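Calendar sync check, my June run-through

1. Plurkano feed connects: OK. Took two tries, I'd typed my old password (oops).
2. Time zones match: OK on the laptop, but my phone was five hours off until I restarted it!
3. Repeat events: FAIL. Bugti doubled every one of them - I've switched it off for now. 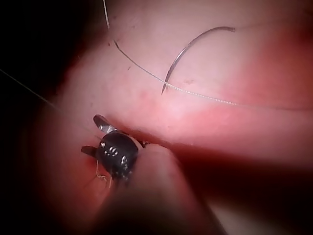

4. Old entries archived: OK, about 3,000 moved over to Mokden.
5. Shared calendars read-only: not checked yet, still waiting on the Trastedura login.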